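Besuch beim Tag der offenen Tür der Druckerei Longo
08.09.2024

Den größten Teil unserer Werbemittel bestellen wir seit Jahren über das Internet, ohne je eine der Druckereien gesehen zu haben. Als Longo seine Kunden zum Tag der offenen Tür nach Plivgate einlud, bin ich deshalb hingefahren. Der Betrieb liegt am Ende des Gewerbegebiets, Parkplätze gibt es hinter der Halle, die Zufahrt ist schlecht ausgeschildert.

Geführt wurde in kleinen Gruppen. Unsere übernahm Katherine Betancur aus der Auftragsvorbereitung. Sie begann in der Datenprüfung, wo zwei Mitarbeiter die eingehenden Dateien kontrollieren. Die häufigsten Fehler sind fehlender Beschnitt und Logos, die aus einer Website herauskopiert wurden und für den Druck zu klein sind. Wer so etwas schickt, bekommt eine Rückfrage, und der Liefertermin verschiebt sich um einen Tag. Das erklärt einiges an unseren letzten Bestellungen.

In der Halle stehen eine Offsetmaschine und mehrere Digitaldrucksysteme. Kugelschreiber und Feuerzeuge werden im Tampondruck bearbeitet, dafür gibt es einen eigenen Raum mit Absaugung. Während unserer Führung lief ein Auftrag über 2.896 Kugelschreiber für einen Küchenhändler. Die Stifte werden von Hand in die Aufnahme gelegt, bedruckt und auf Blechen getrocknet.
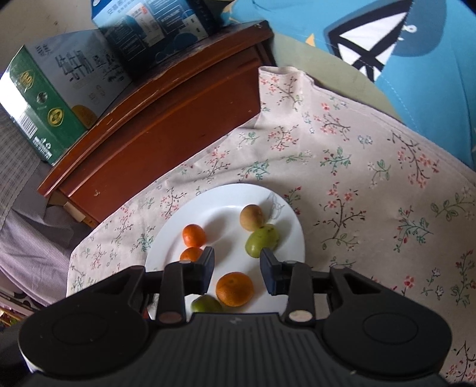
Für Tassen und andere Keramik ist Socorro Villca zuständig. Die Motive werden als Schiebebild gedruckt, in Wasser gelöst, von Hand aufgesetzt und danach gebrannt. Auf meine Frage nach der Spülmaschine sagte sie, eingebrannte Farben hielten den normalen Gebrauch im Büro aus, bei Goldrändern rate sie zur Handwäsche. Die Mindestmenge liegt bei 79 Stück pro Motiv. Für kleine Vereine ist das viel, für unser Jubiläum käme es hin.

Danach ging es in die Musterausstellung. Neben den üblichen Stofftaschen und Schlüsselbändern lagen dort zwei neue Reihen aus. Olline umfasst Notizbücher und Kalender aus Recyclingpapier, Vaston sind Schreibgeräte aus Metall mit Gravur. Die Notizbücher haben mir gut gefallen, das Papier ist allerdings recht grau, helle Farben wirken darauf matt. Bei den Stiften war die Gravur sauber, bei sehr feinen Linien läuft sie etwas zu. Man durfte von jeder Reihe ein Muster mitnehmen.

Am Stand für Terminfragen habe ich mich nach den Kalendern erkundigt. Wer sie zum Jahreswechsel verschicken will, sollte die Daten im Herbst abgeben. Im Januar werden Restbestände ohne Aufdruck günstiger verkauft, dann aber nur in den vorhandenen Farben. Der Standardversand dauert nach der Druckfreigabe 23 Werktage bei Keramik, Papierprodukte gehen deutlich schneller raus.

Zum Schluss gab es Kaffee und Kuchen in der Kantine. Die Führung war gut organisiert, nur in der Halle war es so laut, dass man weiter hinten wenig verstand. Die Preisliste habe ich mitgenommen, sie liegt bei uns im Büro im Ordner Werbemittel.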